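Robotics and Automation > Methods and results

Handover release timing: is a fixed delay good enough, and how do I report it?

Posted by tbl_nine in Manipulation. Tags: handover, release, grasp evaluation, humanoid hand

I'm trying to repeat a result from a workshop paper that people in my lab call the Temba protocol. A person offers a small object to a humanoid hand, the hand takes it, and the arm moves it to one compartment of a divided tray. The paper gives one success rate for the whole sequence. I have run 40 trials and my number is well under theirs.

My closing trigger is a fixed delay. The operator starts the trial, the arm goes to the handover pose, and the hand closes after the delay has run. Sometimes the person is early, sometimes late. When the hand closes late the person tends to push the object deeper into the fingers to help, and then it sits badly for the placing step.

What I want to know:

Is a fixed delay a fair baseline, or does everyone use contact or motor current now?

Should a trial where the person adjusts the object count as a success?

Does the tray matter? Mine is 3D printed and quite stiff. The paper doesn't say what theirs was made of.

I can't add a wrist force sensor before February, so please don't make that the whole answer.

Aldana Troncoso
Accepted by the poster

We ran something close to this at Lidcombe, so I'll go through what we did and what changed our numbers.

First, split the score. One rate for the whole sequence hides where you lose trials. We score three stages separately: reach, take, place. A trial can pass take and fail place, and in our case most of them did. Until we split them we spent weeks tuning the closing motion when the real problem was in the place stage.

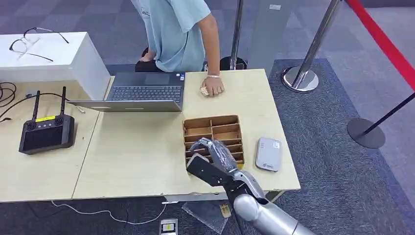

4 min read

The place stage needs its own tolerance. We use a cardboard tray with thin cardboard partitions and small open compartments. The fingers have to get down into the grid, and the knuckles need room as well as the object. If you only test the release in free air you will get a number that means very little over a tray. Our first release routine opened all the fingers together. Over the grid, that pushed on the partitions. Opening the thumb first and then the others took our place rate from 42 percent to 90 percent with the same objects and the same arm path. Nothing else was changed between those two sets.

On your three points.

Fixed delay is fair as a baseline if you say what it is and the person doesn't know the value. If the person knows the value they learn to match it within a few trials, and then you are measuring the person. We vary the delay between trials and log it. Motor current works without a wrist sensor. Take the current on the finger joints while closing on nothing, keep that as a reference curve, and trigger on the difference. It is noisy with light objects. Cardboard pieces are about the worst case because they give before the current rises.

Adjustments by the person: count them, but in a separate column. We mark a trial "assisted" if the giver moves the object after the first finger touches it. Report the take rate with and without assisted trials. When I see only one number in a paper I assume assisted trials are in it. You need a clear view of the giver's hand to score this. Scoring from the joint log alone does not work. 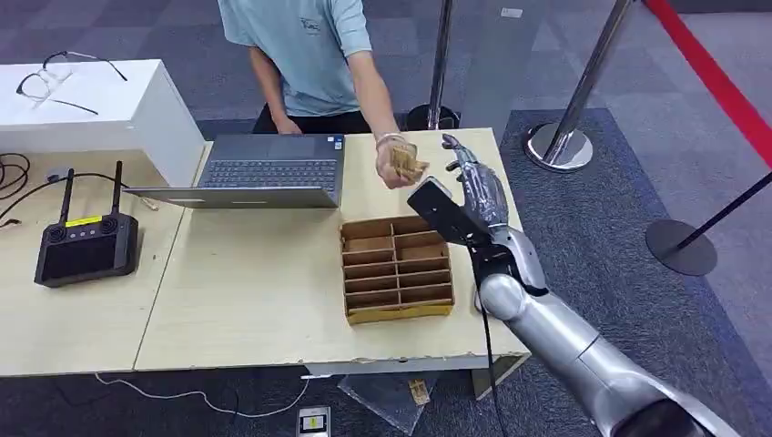 The giver's side of the handover, with the object held out to the open hand.

For the giver, write down the instructions word for word and read them out every time. Ours are: hold the object out, keep your arm still, let go when you feel it held. Before we wrote that down, one giver released at first touch and another hung on until the arm was already moving away. Those two people had very different take rates on the same controller.

Stiff tray against soft tray does matter. A stiff tray stops the fingers and the arm carries on pushing, so you get a fault and a clear failure. A soft tray bends, the object may still land in the right compartment, and the trial gets scored as a pass. Decide before you start whether a bent partition is a pass. We decided it wasn't, after the first batch, and had to score that batch again.

Also say who can stop a trial. If an operator steps in by remote, the trial is void and gets run again, and the number of void trials goes in the results table. Leaving them out makes the rate look better than it is.

lirnport_user

just use a force sensor. current sensing on finger joints is a waste of time, we tried it at Lirnport and gave up

Muthu Warrier

I agree with the stage split and would add one thing on sample size. With 40 trials and one person giving, you can't separate the giver from the controller. Use at least 3 givers and keep the order mixed. It doesn't need more trials in total, only a different split.

On the fixed delay, I'd keep it in the final write-up even after you have the current trigger working. The comparison is useful to readers who have a hand with no current readout. The group at Detville reported only the sensor version and I still don't know how much the sensor gave them.

I'd disagree a little on void trials. If the operator stops the arm before the hand has closed, void is fine. If it happens during placing, I would call it a place failure. People tend to stop the arm when it is about to fail, so voiding those trials takes failures out of the count.

Don't compare your rate to the paper's until you know their tray. Write to the authors and ask for the compartment size.

Comments

tbl_nine: Thanks, the thumb-first release is easy to try and I'll do that before anything else. I went back over my recordings and a lot of my passes would be "assisted" by your rule.

Aldana Troncoso: That was the same for us. On the void trials I think Muthu is right for the place stage. Ours were nearly all stopped during reach so it hardly moved the rate, but I'd use his rule next time.

tbl_nine: Did you randomize which compartment it had to go to?

Aldana Troncoso: Yes, from a list made before the session. Keep the edge compartments in the list, they have their own problems with the outer wall.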